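Lendero Gear Oil 75W-90, full synthetic

Back in stock at the Lukden counter, quart and gallon
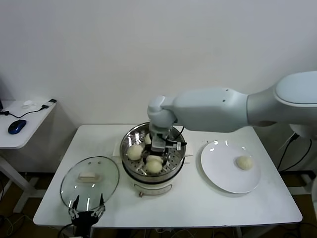 Shalini Dwivedi wrote in to ask if it's OK in a limited slip rear end without adding a bottle of friction modifier. Hers chattered in parking lots on the last stuff and she didn't want to go thru that again.

Yes. Modifier is already in it. Don't add more on the first fill. Drive it a couple weeks, do some slow figure eights, and if you still get chatter then add 2 oz and try again. Most won't need it.

Fits: rear diffs, front diffs, transfer cases that call for GL-5. NOT for manual transmissions with brass synchros, get the Hanitz GL-4 for those, part no. 472, same shelf.

Part no. 1006 is the quart. Gallon is special order right now, back on the shelf in July I'm told. Case of 6 quarts gets the case price, ask for it, the register dosen't do it by itself.

Capacity - check your manual. Half ton trucks mostly land between two and three quarts. Fill till it just weeps out the fill hole, vehicle level, then plug it. Crack the FILL plug loose before you pull the drain. Had a guy in last month with an empty diff and a rounded off fill plug, long walk home.

Change it early if you tow or back a boat down the ramp. Milky oil means water got in, drain it now and look at the axle vent hose, usually cracked or popped off.

Gaskets and RTV are on the wall by the door. Upadhyay pump fits the quart bottles, won't fit the gallon, different thread.

Questions call the counter and ask for Ramesh or Facundo. Before 10 am is best, phone gets busy after that. Used oil drop off out back, bring it in a sealed jug please, no coffee cans.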